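Ticket opened by Thitima Nilsuwan, 26 March 2022
Subject: Sticky drips in the Zilow tray

Hello Panya, sorry to trouble you again! The dressing bottles keep leaving a sticky ring in the bottom of the tray — I've wiped it 2 times already and back it comes.

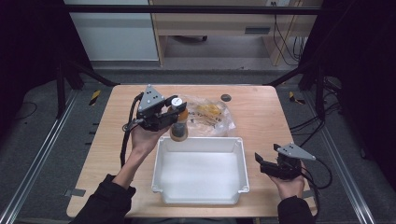

Drips like these usually start under the cap, in my experience, so do give each one a good firm twist. If yours is the white-capped sort with the amber liquid on top, stand it on kitchen paper for 20 minutes before it goes in the tray, and let me know how you get on.
Panya Onsri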